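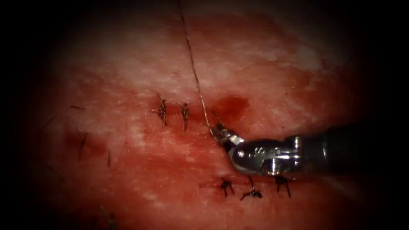
Vestatance Nahtfaden, hellbraun

Hersteller: Iltex
Vertrieb: Zimholm Medizinbedarf
Artikelnummer: 297
Verfügbarkeit: ab Lager
Abgabe: nur an Kliniken, Praxen und Ausbildungszentren

Produktbeschreibung

Vestatance ist ein dünner, geflochtener Nahtfaden für das Nähen und Unterbinden von weichem Gewebe. Der Faden ist resorbierbar und wird mit einer glatten Beschichtung geliefert, damit er mit wenig Widerstand durch das Gewebe gleitet. Die hellbraune Farbe haben wir nach Gesprächen mit mehreren Anwendern in das Sortiment genommen. Gefärbte Varianten in Violett bleiben weiterhin lieferbar.

Der Faden ist weich und lässt sich gut legen. Wer vorher mit monofilem Material gearbeitet hat, wird bemerken, dass Vestatance weniger Formgedächtnis besitzt und sich nach dem Auspacken schneller streckt. Der Knoten sitzt früh fest. Bitte ziehen Sie die erste Schlinge deshalb in der richtigen Lage zu, ein späteres Verschieben ist nur begrenzt möglich.

Technische Angaben

Aufbau: geflochten, beschichtet
Farbe: hellbraun
Fadenlänge: 70 cm, andere Längen auf Anfrage
Nadel: Rundkörper, halbkreisförmig, oder ohne Nadel
Sterilisation: Ethylenoxid
Verpackung: einzeln im Peelbeutel
Haltbarkeit: 5 Jahre ab Herstellung, ungeöffnet
Kleinste Bestellmenge: 2 Schachteln

Hinweise zum Umgang

Fassen Sie den Faden mit den Backen des Instruments möglichst nur am freien Ende, das später abgeschnitten wird. Geriffelte Backen halten sicher, können aber einzelne Filamente anheben, wenn mehrmals an derselben Stelle gegriffen wird. Ein Abschnitt, der aufgefasert oder geknickt ist, soll nicht in den Knoten kommen.

Den Faden nach dem Öffnen nicht in Flüssigkeit einlegen. Ein kurzes Anfeuchten unmittelbar vor dem Gebrauch ist erlaubt. Zum Strecken genügt leichter Zug zwischen zwei Fingern.

Nicht verwenden, wenn der Peelbeutel beschädigt ist. Reste aus geöffneten Beuteln werden entsorgt, eine erneute Sterilisation ist nicht zulässig. Für Nähte, die dauerhaft unter Spannung stehen, ist der Faden nicht vorgesehen – dafür führen wir nicht resorbierbares Material. Die vollständige Gebrauchsanweisung liegt jeder Schachtel bei.

Lagerung

Trocken und unter 25 °C lagern, vor direktem Licht schützen. Die Schachteln können flach oder stehend aufbewahrt werden. Das Etikett auf der Stirnseite nennt Stärke, Nadel, Charge und Verfallsdatum.

Bestellung und Lieferung

Bestellungen, die bis 14 Uhr bei uns eingehen, verlassen am selben Werktag das Lager. Für Rahmenverträge ab 3.000 Fäden im Jahr erstellen wir gern ein eigenes Angebot. Muster ohne Nadel geben wir an Ausbildungszentren kostenlos ab, solange der Vorrat reicht.

Im August ist die technische Beratung nur am Donnerstag besetzt.

Ansprechpartner
Felicja Szulc, Bestellung und Muster
Zeyu Cai, technische Beratung

Passend dazu
Jakubowski Fadenschere, gebogen
Vestatance Nahtfaden, violett
Iltex Nadelzählbox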